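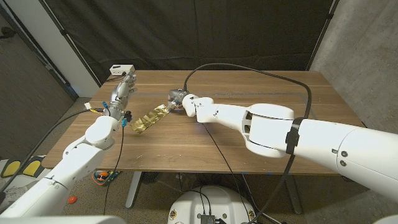 Photo: Kovačević / Troslow

Nurkosow README

G'day! I got sick of losing my nan's slice and biscuit recipes, so I typed all 32 of them up as plain text, one file each (yes, even the awful prune one).

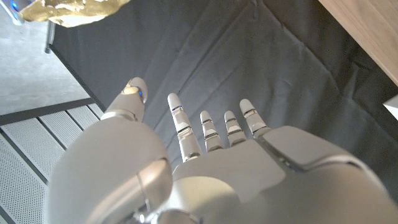

Cups are Australian metric and tablespoons are 20 mL, so watch that if your spoons came from overseas. Oven temps are Celsius, no fan. Two recipes have no temp at all, just "moderate".
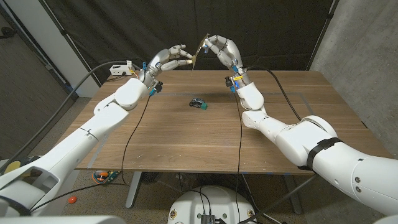

Last updated: December

I've left her spelling alone, "dessicated" and all. The Ziltolon script turns the files into a printable booklet.

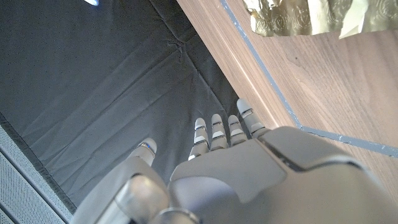
Known gaps

The lamington file is missing its icing quantities. If you've got a good ratio, send it over!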